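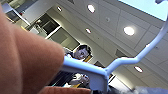
Pavon Two-Finger Gripper: Laundry and Garment Handling
Product review, 28th November
Reviewed by Bjarke Lund

The Pavon is a padded two-finger gripper sold for light work in homes, laundries and clothing stores. Zustari, which makes it, describes it as ready for "everyday garment tasks." This review considers whether that claim holds for a chore that most households would gladly hand over: putting clothes on hangers and hanging them up.

The unit was fitted to a standard bench arm and used during opening hours in the back room of the Zawadzka dry cleaning shop, which has been in business since 1981. Shop staff prepared the garments and stood by throughout. Plastic, wire and felt-covered hangers were used.

Handling of bare hangers

Results in this part were good. The soft finger surfaces hold a thin plastic hanger firmly without marking it. A grip near the middle, where the arms meet the hook, proved much steadier than a grip along one arm, which allowed the hanger to swing. Wire hangers were less reliable and tended to turn between the fingers when the arm changed direction. Felt-covered hangers gave no difficulty.

Passing a hanger between a person and the machine was acceptable once staff had learned the timing. The gripper waits 2 seconds before it releases, and this delay cannot be changed in the current software. Experienced staff found it slow.

Handling of garments

Performance here was mixed. Stiff shirts with the top button closed could be placed on a hanger if the collar was first held open by hand. Knitwear and anything with a wide neck usually slid off one shoulder. The Pavon has no means of smoothing a sleeve or fastening a button, and a person had to finish nearly every item. With a single arm, it cannot hold a garment and insert a hanger at the same time.

Build and upkeep

The finger pads wipe clean with a damp cloth and may be replaced without tools. Zustari rates them for up to 1000 hours of use. A set of 4 spare pads is included. The printed manual is clear, although the section on grip force was last revised in May and does not match the current menu.

Comparison

The Brudititz gripper, reviewed earlier under similar conditions, closes faster but has harder fingers and dropped more plastic hangers.

Assessment

The Pavon is a sound tool for sorting, moving and racking empty hangers, and shops with a steady volume of that work may find it useful. It is not yet suitable for hanging laundry without a person present, and household buyers are advised to wait for a two-arm version.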